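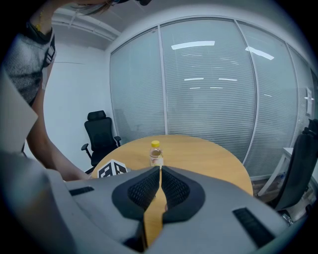 A gripper and a yellow-capped bottle on the table at Kareck.

I look after the hand-held grippers at Kareck, and my opinion is simple: we replace finger pads too late. Our rule says to change them every 60 hours. I would check them every morning and write the result in a notebook. 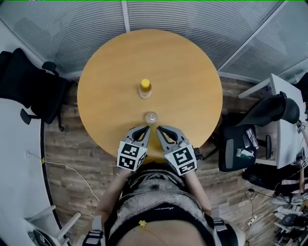

A check needs only 4 minutes. My colleagues at Selemari answer that new pads cost money, and this is true. But a worn pad spoils a full day of work, and that day also has its price.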